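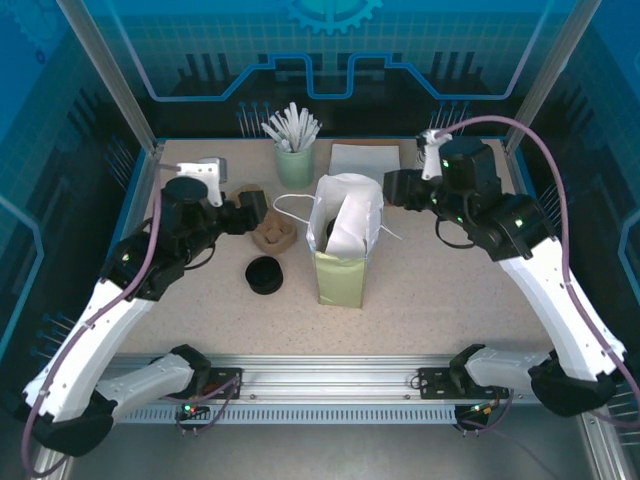
Ticket 644: Mabaso two-tone carry bag, drinks arriving tipped or leaking
Opened by: Shona Hollis, Gindora takeout counter
Assigned to: Telma Escobar, Stukberg packaging support
Priority: Normal (I asked for High)
Status: Closed, with comments

Shona Hollis, 8:50 am
We switched to the Mabaso bag in April. We now get drinks coming back, or people calling to say the bottom of the bag was soaked when they got home. Your sales sheet says the bag and the pulp cup holder are "made to work together." I would like to know who tested that and with what in the cup.

What we pack: cup holder, drinks with the black lids, straws, napkins, folded receipt standing up at the top so the driver can read it. String handles. Same people on the counter as before the switch.

Telma Escobar, 9:35 am
Thanks for the details, Shona. Most leaks we see come from lids that aren't fully seated. Could you have staff press around the whole rim until it clicks, and try that for a day? Please also check that bags are stored flat and away from steam.

Shona Hollis, 9:48 am
Bags are flat, in the dry store, nowhere near steam. As for the click, I have stood here and pressed lids on a dozen cups. Some click, some don't, and the ones that don't click hold just as well when I turn them over the sink. I don't think the click means much. But fine, we'll press the rims.

Shona Hollis, 6:15 pm
Pressed the rims all day. Two complaints from the lunch run and one from the afternoon. That's about what we had before, so I'm not crediting the rims with anything.

Telma Escobar, 8:20 am
Understood. Next thing to look at is the order things go into the bag. We recommend opening the bag fully, folding the white top part outward, setting the filled cup holder level on the base, and adding everything else after. Are you doing it that way?

Shona Hollis, 8:41 am
More or less. The holder goes in when there's room for it. On small orders the food goes in first and then the holder has to sit on top of the box, which isn't level and never will be. Your instructions seem to be written for people who only sell drinks.

Also, look at the photo on the ticket. The cup holder is still out on the table and there's already something dark in the bag with the paper sticking up. Tell me where a holder is supposed to sit flat in that.

Telma Escobar, 9:10 am
Fair point. I can't tell from the photo what the dark item is or how far down it goes, so I won't guess. What are the food boxes in your small orders? Do they cover the whole base of the bag?

Shona Hollis, 9:26 am
The small box doesn't, no. There's a gap at one side, and the box slides into it when you lift the bag. I tried it with water in a lidded cup. Holder on top of the box, picked the bag up by the string, box slid, holder leaned over. Didn't spill until I put the bag down again. Then it spilled.

Tried it again with a folded napkin stuffed in the gap. No slide. Tried it without the napkin, and it slid. I don't trust three tries, but it's more than I've had from the sales sheet.

Telma Escobar, 9:55 am
That's really helpful. Possible causes so far:

Lid seating: not ruled out, but no change after a day of pressing
Storage: ruled out
Box moving in the base: repeated on your counter
Handle pulling unevenly: not tested

Could you test the last one? Water in the cup, no box, holder flat in the base, carry the bag by one side of the string only.

Shona Hollis, 11:30 am
Done. Tilts, as any bag would, but the holder stays put and the cup stays in it. So the holder is fine when it has the floor of the bag to itself. I'll give you that much.

Straws, since we're here. We keep ours loose in a green cup on the counter and drop them in last. One of your leaflets says to pack them beside the holder "for stability." A handful of straws stabilizes nothing. Please take that line out.

Telma Escobar, 11:52 am
I've passed the straw comment on to whoever edits the leaflet. For the bag, I can offer two options:

1. Drinks in their own bag, food in another.
2. A flat card insert from the Romus range, which fills the base so a small box can't shift. The holder would still be on top of the box.

Shona Hollis, 12:20 pm
Option 2 is you selling me another thing to fix the first thing. How does a flat card stop a box sliding across it? It'd be sliding on card instead of paper.

Option 1 doubles the bags on every mixed order. We put in for 3000 of these and the price was worked out on one bag per order. I looked back over last month's slips: 408 orders with a drink in them, and 176 of those had the small box as well. So it isn't every order, but it isn't a handful either.

Telma Escobar, 1:15 pm
You're right about the insert. I checked, and it's a plain flat sheet with no raised edge, so I'm withdrawing that suggestion.

Would you consider separate bags only for the small box orders? I can ask for a credit on one case while you try it.

Shona Hollis, 1:32 pm
I'll take the credit. We'll try it on the small box orders and leave the big box as it is, because the big box doesn't move.

Shona Hollis, 5:40 pm
Four days in. One complaint, and that was a missing sauce. Could be the second bag, could be that it's been quiet. I'd want a busy month before I believed it.

Separate annoyance, not for this ticket: put the black lids down on their edge and they roll. We've lost several behind the counter.

Telma Escobar, 9:05 am
Great news on the leaks! Credit has been applied. May I close this as resolved?

Shona Hollis, 9:12 am
Close it as "customer is using more bags." If resolved is the only box you've got, tick it, but leave my comments attached.

Telma Escobar, 9:30 am
Closed with comments attached. Reply to this ticket within 30 days and it will reopen.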